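Nathalie in Kimton
Home / Older posts / Letters / About me

Washing up by hand, and what I learned from it late

Posted in: Household, Family. 6 comments

When the dishwasher stopped in May, it stopped in the middle of the 60 degree program, with the door locked and all our good glasses inside. It was a Wolosum, bought second-hand when we moved to Kimton. I pressed the button a few times and then I called my daughter, who is better with buttons. Fenna pressed the same button. After that we waited until evening, and the door opened by itself with a small click, and there was grey water standing at the bottom.

The repair man came the next week. He was polite and he looked at it for a long time. The part could be ordered, but it would cost nearly as much as I had paid for the whole machine. I said I would think about it. I am still thinking about it, and it is now so many weeks later that I must admit I have made a decision without saying it aloud. We wash up by hand.

I want to write something about this, because I grew up in a house where the washing up was a serious matter, and I had forgotten nearly everything about it.

My mother's system

My mother, Anouk Goossens (she kept her own name on the doorbell, which was unusual in our street), had a fixed order. First the glasses, in very hot water with almost no soap. Then the cutlery. Then the plates, small before large. Then the bowls and serving dishes. Then, in the same water but now with more soap, the pots. The frying pan was last and was never washed by a child.

She had two tea towels in use at the same time, one for glass and one for everything else. If you took the wrong towel for the glasses she did not become angry, she only took it out of your hand and gave you the other one. I can still feel that movement. The glass towel was linen and had a red line along the side, and it came from Van Hecke, the shop on the corner of the church square, where you could also buy nails by weight and a certain yellow soap in bars. The soap was cut in pieces with a wire. I have looked for such a soap here and have found many soaps which are yellow, but they smell of lemon, and hers smelled only of soap.

As a child I thought that everybody had this order. Then I stayed a summer with my aunt in Tromimberg, where the pots went in first "to have the worst behind us", and the glasses were washed at the end in water that I would not have given to a plant. I was eleven years old and I was shocked. I wrote a letter home about it. My mother kept the letter, and on the back of it she had made a shopping list.

The years with the machine

I got my first dishwasher when Fenna was a baby, and I remember that I felt rich. I do not want to be one of these people who say that everything was better before the machines. With a small child and a job at the school library, the machine gave me my evenings back, and I used them for sleeping.

But something changed, and I only see it now. With the machine, the kitchen after dinner became a place that one leaves. You put the things in, you push the door, you go. My mother and I had our best talks at the sink. She washed and I dried, and we both looked at the window, so it was possible to say difficult things without looking at a face. I told her there that I was going to move abroad. She went on with the plate she was holding and she asked if I would need the big suitcase.

With Fenna I had the talks in the car. This is also good, it is the same principle I think, two people looking in one direction. But the drives are over now that she has her own licence.

How we do it now

In the first week we did it badly. We let everything stand until there was not one clean cup, and then one of us would stand there for an hour with a sore back. I have read that you should fill the sink, but we had forgotten to buy a plug, and the old one had become hard like wood. So we washed under the running tap, and I was ashamed of the water.

Then I asked my neighbour, Kobe Van Leeuwen. He has cooked for 40 years for groups, at camps and in a mountain house for hikers, and I have never seen a dirty spoon in his kitchen. He came over with a cup of coffee in his hand and looked at our kitchen as a doctor looks at a tongue. His advice was shorter than I expected. Scrape first, with something soft. Put the cutlery to soak before you sit down to eat. Change the water earlier than you want to. And let the air do the drying wherever you can, a rack is cleaner than a towel.

This last point would have hurt my mother. In her kitchen a plate left to dry in the rack was a plate not finished. I tried to explain this to Kobe and he said, very kindly, that she may have been right for her kitchen, but how many towels did she boil every week? I had to laugh, she did boil them, in a big enamel pot on the stove, and that pot was never used for soup.

So now we have a rack. I put it right in the sink, where the water can run away and does not make a lake on the counter. The stone top is a light one and every ring shows on it, so I am careful.

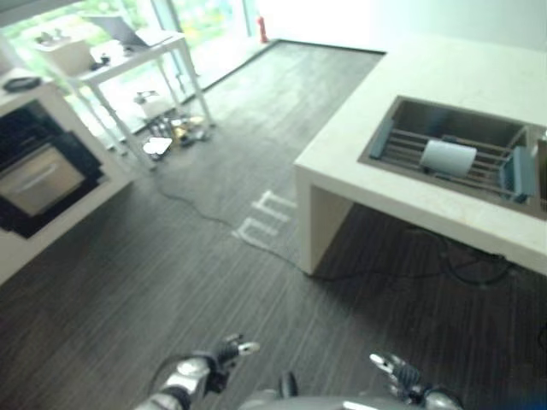 The rack in the sink of the island. 

It has the disadvantage that you must take the rack out to fill the sink, and put it back again after. For this I use a large basin, which I fill and put on the counter on top of a folded cloth, and then I can wash in the basin and rinse above the rack. It sounds complicated when I write it down. In practice my hands have learned it, and I notice that they have learned it in the old order: glasses, cutlery, small plates, large plates. I did not plan this.

Some words about gloves and brushes

A reader asked me last time I wrote about housekeeping whether I use gloves. I do, but only for the pots. For the glasses I want to feel what I am doing. With gloves I have broken two, and without gloves none so far.

For brushes I have gone back to the wooden kind with a head that you can change. The English word for the hairs of a brush, bristles, I had to look up, and now I like it very much. The brush must hang or stand with the head up, otherwise the wood becomes black. A sponge I do not like. It is always wet and you never know what it has been thinking.

For burnt pots: baking soda, a little water, leave it overnight. I knew this from home, but I had the proportions wrong and made a kind of cement. It should be like thin yoghurt.

For tea stains in cups, coarse salt on a wet finger. My old colleague Alois Hämmerli taught me this in the staff kitchen, where he was the only one who ever cleaned the cups, and he cleaned them as if they were silver. He wrote me at Christmas that he has now bought a dishwasher himself, but that the cups do not go in it.

What Fenna says

My daughter is 19 and she was not pleased in the beginning. She has made a rule that the one who cooks does not wash, which is a fair rule, and as a result she has started to cook. She makes a dish with chickpeas and a lot of lime, it is very good, and it uses every pan in the house. I have not complained.

I wash and she dries, even though we have the rack, for the large things do not fit there. She dries with her telephone leaning against the fruit bowl, with music, and the music is not mine. But some evenings the music ends and she does not start it again. In this way I have heard that she is not sure about her studies, and also that there was a boy and there is not any more a boy. I did what my mother did, I continued with the plate. I wanted very much to turn around and ask ten questions. I asked if she wanted to take the big pan first or the lid.

She said the lid.

I wrote to my mother about all this, she is 88 now and she prefers a letter on paper. She answered on a card with a picture of the church square. Van Hecke is a place for telephones now, but the letters of the old name are still on the side wall, if you know where to look. About Fenna she wrote only that lime is bad for the stomach in the evening. And underneath, with a line under it: you are using the linen for the glasses, I hope.

I was not. I have ordered two linen towels, without the red line, they did not have it. They should come next week. They must be washed several times before they take up any water, so for the moment the glasses are drying in the air and I will not mention it in my next letter.

If one of you knows where I can find a plain yellow soap in bars, without lemon, please write it in the comments.

Nathalie Lambrechts

Filed under: Household, Family
Previous post: The plum tree and the council
Next post: Answers to your soap suggestions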